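Aug 8, 2023

Car stuff again, sorry to anyone who reads this for the gardening. Up at six, frost on the windscreen, wagon wouldn't turn over first go. Third go it did. Battery or starter, don't know, not game to find out before coffee.

So I went and looked at the Felis after work. The hatch, not the sedan, the one with the grey cloth seats. Two owners, log book stamped until March and then nothing. Seller said he'd been doing the oil himself. Maybe he has. The oil was clean on the stick but that tells you he changed it last week, not much else.

Drove it up the hill past the servo and back down the long way. Good things — steering is light, the clutch bites where you want it, brakes pull straight. Bad things — a rattle behind the dash over anything rougher than a painted line, and fifth gear is so long it just sits there groaning on the rise. Tyres mismatched, Tedards on the front with plenty of tread and something bald on the back. He wants me to cover the rego as well. Told him I'd think.

Sobia says get the Zulu. She's been saying get the Zulu for months. She has a Zulu so of course. It is a nicer car to sit in, I'll give her that, and the boot takes the pram without folding the wheels off. But it drinks premium, and hers was in the shop twice last year for the same window motor. And I can't stand the gear selector, that silly dial. I keep reaching for a lever.

Rang Sohail Farooqui at lunch about the timing belt. He reckons the Felis with the small engine is a belt and not a chain and if it hasn't been done, budget $900 with the water pump. Nine hundred! On top of asking price, on top of tyres. He was eating something the whole call so I only got half of it. Said to bring it by the Kidumora workshop Thursday and he'll put it on the hoist, no charge if I bring lunch. Will ask the seller tonight. If he says no to a hoist then thats my answer anyway.

Odometer says 234 thousand. Didn't love that. Ad said "low kms for age", which, no.

Checked the insurance on both while the pasta was on. Felis is $43 a month, Zulu more than that, didn't write it down, will have to do the whole form again. Bugger.
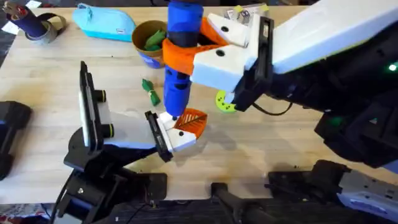 Would I still buy the Felis if the belt's never been done? Only if he knocks the full cost of it off the price, and throws in the roof racks.

Texted him that, more politely. Nothing back yet. The ad's still up so it hasn't gone.

Other thing, must ring about the wagon, see what the wreckers give for it running vs not runing. Better to drive it in than tow it, so it needs to last till then. Parked it nose down on the slope tonight in case I have to roll start it. Neighbour's bins are in the way a bit, will shift them in the morning.

Also need to find the spare key. Had it at Easter. Tried the blue jacket, the drawer under the microwave and the glovebox, which is stupid because you'd need the key. Sobia might have it. Washing still out on the line and it's ten o'clock, going to leave it there.

Contact | © 2023 All rights reserved | Back to top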